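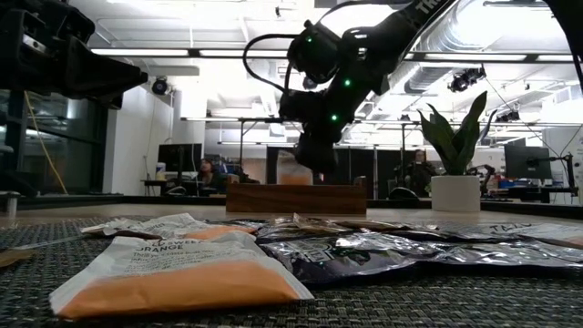
Figure 4-1. Snack packets on the grey mat, with the wooden box behind them and the gripper above it.

4. Showing the packing task by remote control

This section is for the operator who records demonstrations on the Steswood two-arm station with the Prilel recorder, version from July or newer. It is assumed that the arms are already installed and calibrated according to section 3. If you have only one arm connected, please go to section 5, where the steps are different.

In the packing task the robot takes small packets from the mat and puts them in the wooden tray. The operator does the movement on the hand controllers and the arms on the table follow it. One movement from the start pose back to the start pose is called an episode.

4.1 Preparing the table

1. Put the mat on the table, in a place which both grippers can reach. The ribs of the mat must lie flat. If a corner is curling up, turn the mat over and leave it like this until the next day.

2. Put the tray near the rail, outside the mat. You may change its place between recording blocks, but never during an episode.

3. Lay out the packets. Paper packets, foil packets and chip bags may be mixed. Let some of them overlap, as they would when a person drops them from the hand.

4. Check that no packet has a torn edge. A torn packet is to be replaced and not repaired with tape.

5. Move each arm by the controller to the farthest packet and to the farthest corner of the tray. The cables have to follow without pulling.

CAUTION: Keep your hands outside the rails when the arms are enabled. If a packet falls to the floor, disable both arms first and then pick it up.

Note: Plants, monitors and chairs behind the table can stay. It is more important that they are not moved in the middle of a block.

4.2 Checking the camera views

6. Open the Views page in Prilel. Wait until every view is shown with a green border.

7. In each wrist view, look for the tips of both fingers. They should be visible at the lower side of the view. If you see only one finger, loosen the camera clamp, turn the camera a little and tighten again. Do not use force on the clamp screw.

8. Bring one arm above the tray and keep the other arm back, so that its wrist camera has the tray and the mat in the same view.

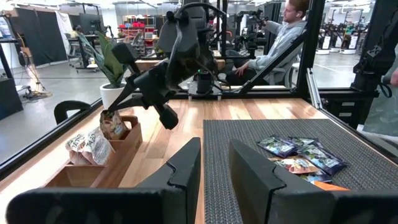 Figure 4-2. Wrist view with the tray on the left, the mat on the right and the other arm over the tray.

9. Press Save Views. The recorder stores one reference picture from each camera. Compare with these pictures every time you come back from a break.

4.3 Recording an episode

10. Hold both controllers in the start pose and press the left pedal. You will hear one short tone.

11. Choose one packet. Go down to it slowly with the fingers open, one finger on each side. For a flat packet, touch the mat lightly and push the near edge until it rises, then close.

12. Lift the packet straight up before you travel to the tray. When you travel too early, the packet drags its neighbours with it and the episode will show two tasks instead of one.

13. Lower the packet into a free compartment and open the fingers. Stay still for a moment, then go up.

14. Return to the start pose and press the left pedal again. Two short tones mean that the episode is stored.

If the packet slips, you may try again in the same episode up to 6 times. Such episodes are useful and should be kept, with the mark "retry". If you hit the rail or the tray, press the right pedal and the episode is discarded.

Use both arms in turn. The arm which is not working should wait at the side or over the mat, where it does not hide the packet from the overhead camera.

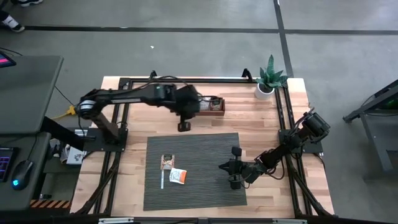

Laurinda Cardoso asked, when she reviewed this part, if the waiting arm could be parked always in the same point, so that the operator has less to think about. She recorded the first Langat block in that way and found it more comfortable for the shoulders. Our answer is that it is allowed for training of new operators. For final blocks please vary the waiting place, or the robot will learn that the other arm is a fixed object.

4.4 Large wrist angles

Some packets can only be reached with the wrist turned far to one side. The wrist view then tilts strongly, and it can take in the table edge, the frame and whatever is around the station. The recorder accepts this. It is not necessary to correct the camera angle, and you should not discard an episode only for this cause.

What you should watch is the joint limit lamp on the Prilel panel. If it turns amber, go back in the same way you came. Do not try to pass the limit by turning the other joints quickly.
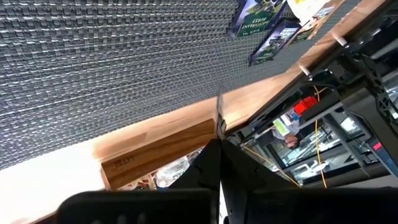
4.5 Finishing the block

15. Record until the counter shows the number given in your work order. The usual block has 399 episodes and can be divided over several days.

16. Move both arms to the rest pose and disable them. Wait until the brake sound is heard.

17. Press Close Block and write the operator name. Upload starts by itself. A block bigger than 2000 MB is sent in parts and you may leave the station during this time.

18. Send the block report to the Gravon desk. Add a line for each change of packets, mat or tray position.

Note: Error code 11 at upload means that one reference picture is missing. Open the Views page, press Save Views once more and repeat step 17. The episodes are not lost.

Section revised January 31, 2018.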